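A Coach in the Classroom: Ekua Odoi on Teaching Others to Teach the Game

Interview by Kwaku Gbeho for the Werkalgate Regional Football Association

When Ekua Odoi took charge of coach education at the Werkalgate Regional Football Association, the program had one licensed instructor, a shared office and a waiting list. It now has 1,144 registered coaches on its books, most of whom work with players under the age of 16. Odoi has overseen that growth while continuing to coach a senior women's side, Hevodbridge, in the second division of the regional league.

She spoke to us in the hotel where the association holds its residential course, shortly before the evening session on defending set pieces. The course brings candidates together for 5 nights. They train in the morning, study match film after lunch and are assessed on the field in the late afternoon.

Odoi played as a central midfielder for Nallus until a knee injury ended her career. She does not describe herself as a gifted player. "I was slow, and I knew I was slow by the time I was fifteen," she said. "So I learned to look over my shoulder before the ball came. My coach at Nallus would shout one word at me all through practice, and the word was 'Look.' I hear myself shouting it now."

That early habit has shaped much of what she teaches. Candidates on the residential course are asked to spend their first field session watching a single player who does not have the ball. They may not take notes on anyone else. Many find the exercise frustrating, Odoi said, and a few have complained about it in writing.

"They follow the ball. Everyone does. A coach who has been in the game for 20 years will still follow the ball if you let him. I ask them what the left back was doing when the goal went in, and they tell me about the goal."

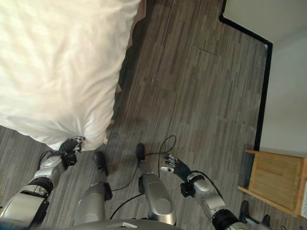
The association's approach to match preparation has also changed under her direction. Earlier versions of the course asked each candidate to submit a long written game plan, often running to a dozen pages. Odoi has cut the requirement to a single sheet. It must state how the team will defend, where it expects to win the ball and what it will do in the moments after winning it.

"I read the old ones when I started," she said. "There was very good work in them. There were diagrams in three colors. Then I would go and watch the same coach on the touchline, and the players had no idea what was in the plan. If a seventeen-year-old cannot repeat it to you in the tunnel, it is too long."

The single sheet has its critics. Some senior instructors felt that it lowered the standard of the qualification, and the matter was discussed at length before the change was adopted. Odoi accepts that something was lost. A candidate who writes at length is forced to think through situations that may arise only once or twice in a season. The course now covers those situations in the afternoon film sessions, where candidates are shown a clip, stopped before the key decision and asked what instruction they would give.

The clips come mainly from the regional league and its youth competitions. Odoi has resisted requests to use more footage from the professional game. Her reasoning is practical: a coach working with two training sessions a week, on half a field, with players arriving late from school or work, will not meet the problems faced by a full-time staff.

"I love watching the big teams. I would watch them all night," she said. "But our coaches will have a goalkeeper who is also the captain of the netball team and misses every second practice. I want to see what they do about that."

Asked which match had taught her most, Odoi chose a defeat. In her second season with Hevodbridge, her team met Gethin in the quarterfinal of the regional cup and lost by four goals. She had moved to a back three that week after studying the opposition's two forwards. Gethin began the match with one.

"I saw it in the first minute and I waited until halftime," she said. "It was pride. I had spent the whole week on that plan, and I wanted it to be right. We were three down when we went in. I apologized to the players, we changed the shape, and the second half was quite even. I still have the sheet from that day. It is a very neat sheet."

She now uses the match in the course, with the agreement of the players. Candidates are given the same scouting information she had and are asked to prepare for the game. They are then shown the opening ten minutes. Most choose the back three as well - a fact that Odoi says brings her some comfort.
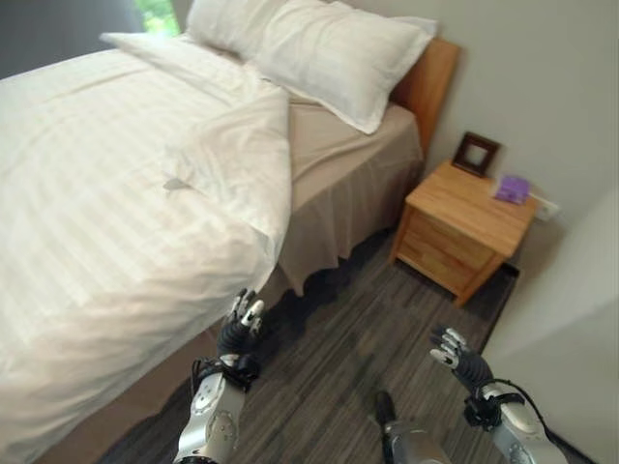 Much of our conversation concerned the treatment of substitutes, a subject that Odoi believes receives too little attention in coach education. Under the current syllabus, every candidate is assessed on how they speak to players who are not starting. The assessor stands close enough to hear what is said before the match, at halftime and at the moment the substitution is made.

"You have a player who has been sitting for an hour. She is cold, she is annoyed with you, and you give her six instructions in ten seconds. What can she do with that? I tell our coaches to give her one thing. Two, if she is experienced. Then touch her on the shoulder and let her go."

The same principle guides her advice on practice design. She recommends that a session have one theme, that the rules of each exercise be explained in less than a minute and that the players be left to play for long periods without being stopped. Assessors record how often a candidate halts the exercise. There is no fixed limit, but a candidate who stops play repeatedly will be asked to justify it in the review that follows.

Of the 203 candidates who entered the last full cycle of the program, a majority were coaching in their first or second season. Odoi would like to see more of them continue to the advanced level. The principal obstacle, in her view, is time away from home and work. The association is considering a format in which the advanced award could be completed in stages at clubs, with assessors traveling to the candidates. A trial with Nallus and Gethin is planned to begin in November.

She is cautious about what the trial will show. Club visits give assessors a truer picture of the conditions in which a coach works, but they remove the long evenings in which candidates argue with one another over dinner. Odoi regards those arguments as part of the education.

"I have changed my mind about zonal marking twice in this hotel," she said. "Both times it was somebody on the course who did it. I did not tell them so at the time."

Her own contract with Hevodbridge runs to the end of next season, and she has not decided whether she will seek to extend it. She believes that an instructor who no longer coaches loses something within a few years, and she would be reluctant to give up either role. For the present, the team trains on the evenings when the course is not in session, and her assistant takes charge when the two overlap.

Our interview ended when the first candidates came downstairs with their boots in their hands. Odoi asked one of them who had been marking the far post on the last corner of the morning. He thought for a moment and said that he would have to check.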